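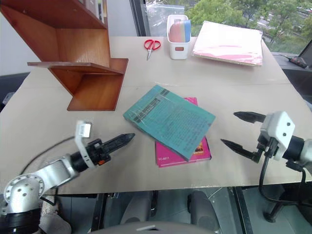
Who should be able to clear a protective stop on a two-arm robot that shares a table with people? The person who has looked at the joint that tripped, and for the first minute no one else.

At Mornero we run a book-handling cell. Two arms pick, square up and shelve used books at an ordinary desk. In November the left arm closed on a thick paperback, met more resistance than the grip profile allowed, and stopped. The stop was correct. The operator pressed resume on the tablet. The arm stopped again, and she pressed resume again. On the third resume the controller took the current position as the new zero for the gripper, and the next close command drove the fingers past their limit at full current. The book lost its spine. Janka Říha, who was reaching over to free it, got a bruised thumb.

The incident report lists the cause as "operator error, repeated reset." I think that finding is wrong, and I said so to Ambros Bachmann when he asked me to sign it.

A resume button that works three times in a row with no inspection is a design choice. Ours came with the Postier control package and was left at its default. The default treats every force stop as a nuisance until shown otherwise. On a fenced line that may be tolerable. On a desk where someone's hand goes in to straighten a stack, it is a bad assumption, and the re-zero after the third attempt makes it worse. Re-zeroing is a calibration step. It has no place inside fault recovery.

The log supports this. Over 600 force stops were recorded before the injury, and most were cleared within 2 seconds. That is too short a time to look at anything. People were trained by the machine to press the button, and the machine then blamed them for pressing it.

Miroslava Jurčo has argued that slower recovery will cut throughput, and she is right. Her figure is 100 books per shift. We handle 3,000. I would accept the loss.

What I want changed is limited. The first force stop should open the gripper by a fixed distance and hold. Resume should need a key at the arm base, so that the person clearing the fault is standing where the fault is. A second stop on the same object should end the job for that object. Re-zero should be removed from the operator menu entirely and require both arms parked.

None of this needs new hardware except the key switch. Hedvika Čierny has a draft of the controller change and it has been waiting for review since the report was filed. I have not signed the report. I will sign a version that names the reset logic as the cause and lists the operator's action under contributing factors.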